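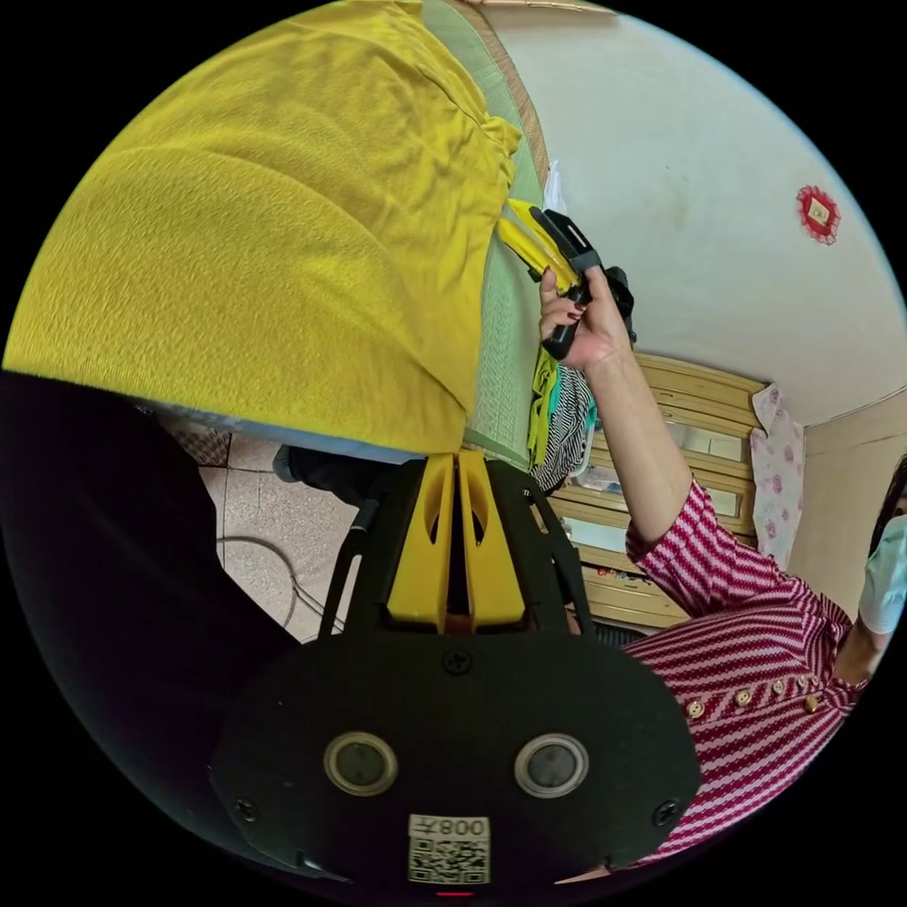

Yellow cover and green woven mat, Huvix open day in Jastomby.

I went to Jastomby in November to visit the open day of Huvix. The company sells mats, covers and blankets for the home, and two times in a year it opens its house to visitors. I am sewing covers myself at home and I have a small page about it, this one, so I wanted to see how they do it and to write down what I learned. My English is not perfect, please excuse the mistakes.

From the station you take the bus and it needs 30 minutes. The stop has the name Dreson, like the old mill behind it. I walked first in the wrong direction, to the mill, which is closed and has no sign. You must cross the road and go up the small street between the bakery and the bicycle shop. The door of Huvix is green and you have to push it strongly.

At the entrance they gave me a paper with the plan of the house. There are six rooms open for visitors. You can go in the order you like, but the shop is the last one and you leave through it. Shoes stay at the door. I was happy that I had taken thick socks, the floor in the corridor is stone.

The first room is for washing. They show how a mat is cleaned, and it was new for me that you should use so little water. You take a cloth, press it out very well and then wipe always in the direction of the reed lines, never across. After this the mat must stand for one day with air on both sides. I had always put my mat flat on the floor after cleaning and I had wondered why it smelled a little. Now I know.

The second and third room are storage. Here I did not stay long. There are high shelves with rolled mats, each one tied with cotton band, and the paper says that the house keeps 300 mats at one time. They smell like dry grass and a little like tea. A child in front of me sneezed the whole time and the parents had to go out with him.

The fourth room is where I spent the most of my afternoon. It is the room for covers, and the mustard yellow was the first thing I looked at. It has a fine crinkled surface, and it falls in soft folds. I know this kind of surface from my own work and I have had trouble with it. If you pull it flat with too much force, you lose the wrinkles, and after the next wash they come back and the cover is shorter than you planned. In Huvix they recommend to let it lie for one night before you cut it. They also cut it longer by the width of one hand.

I liked the yellow next to the green. The green is light, and the mat has a narrow brown border. At home I have put the same kind of mat under a white cover and it looks rather cold. The wall there was plain, with a small red ornament high up, and I think it was a good idea not to hang more. I have too many things on my walls and the colors fight with each other.

One thing about the edges. When a cover hangs over the border of a mat, the border rubs it, and after some months you find small threads standing out. This happened to me with a linen cover that I liked very much. The advice on the paper is to turn the cover around every month, so that not always the same side is on the border. You can also sew a thin strip of cotton below. I will try the second, I know that I will forget the first.

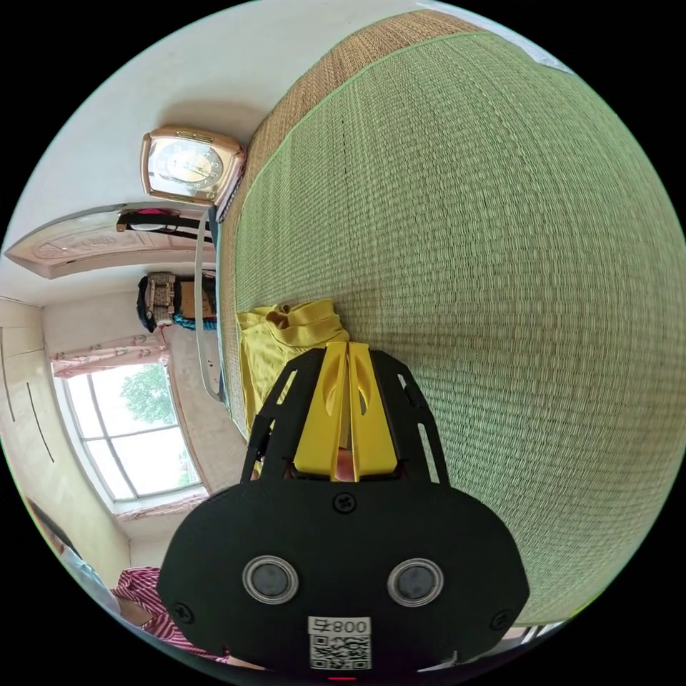 Page last changed: November, in the evening (prices corrected)

The crumpled piece of yellow on the green mat is a good size to look at the wrinkles, so I used the chance to compare it with the mat. The mat has tight rows and a border in a coarser weave, darker than the rest. For the border it is important how it is fixed. On my mat at home it is glued, and it opened at the corner in the first winter. On the mats which Huvix sells it is sewn with two lines, and if it opens you can repair it with a curved needle and strong thread. They have a leaflet for this with drawings. I took two.

There is also a small lesson in folding, and you can enter any time when there is a free place. First you lay the cover down, then you shake one side only, and you fold this side to the middle. The other side comes on top. I always shook the complete cover in the air, and in my small flat I hit the lamp with it. With the crinkled fabric you should not press the folds with the hand. You leave them round, like bread, and you put nothing heavy on top in the closet.

Room five was a sleeping room with a low bed. Many people stood in it, and I only saw the pillow. In the last room before the shop there is tea, and a plate with dry cakes from Govindasamy, the bakery at the corner. The cakes with cardamom are very good. You can buy them in the bakery also, but it closes at four in the afternoon and I came too late.

In the shop I found the big mat for 750, without the cover. This is too much for me. I had first written a lower price on this page, it was the price of the smaller mat, sorry to the reader who wrote me about it. The rest pieces of fabric lie in a basket beside the cash desk and you pay them by weight. I bought a piece of gray and a piece of yellow, enough for two cushions.

Some practical things if you want to go:

The entrance is free.
The washing room has a step in the door, with a stroller it is difficult.
The last bus to the station goes at six in the evening from Dreson, on the side of the mill.
Card payment did not work in the shop when I was there, take cash with you.

The yellow piece is lying over my ironing board for its one night. When the cushions are finished I will put the measures on the page for sewing patterns.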